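Sore backs and the stuff they sell you for them
Pritholm Household Notes
Updated 10/01/2026

Every spring the catalogs fill up with things that promise to fix a stiff back at home. I have bought more of them than I should have. My opinions follow, and they're only that.

Heat. A sock filled with plain dry rice and tied shut does what the $17 Zilter wrap does. Microwave it in short bursts and test it on your wrist first. Skip the scented kind unless you like smelling lavender on your shirt until May.

Lifting. Those elastic belts make you feel strong, and that worries me. Split the load in two and make another trip. Keep heavy things on a shelf between knee and chest height.
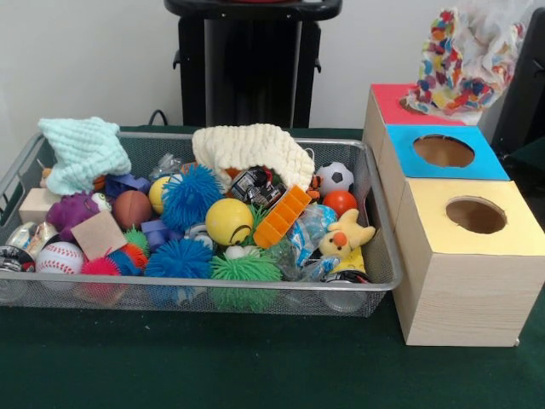 Chairs. The Tirimport cushion claims to "realign" you. I'd like to know how a piece of foam finds out where my spine belongs. A rolled bath towel behind the lower back costs nothing, and you can unroll it when it bugs you. Get up now and then, too. I set the oven timer.

Magnets, copper and patches. I wore a magnetic band for most of a winter. It stuck to the fridge very well.

Mattress toppers. Jaunzems wants you to believe the model 3055 is a medical item. It's a topper. Before you spend the money, try a pillow under your knees, or between them if you sleep on your side.

If the pain runs down your leg, your foot goes numb, or you've had a bad fall, put down the rice sock and call a doctor. No kitchen trick covers that.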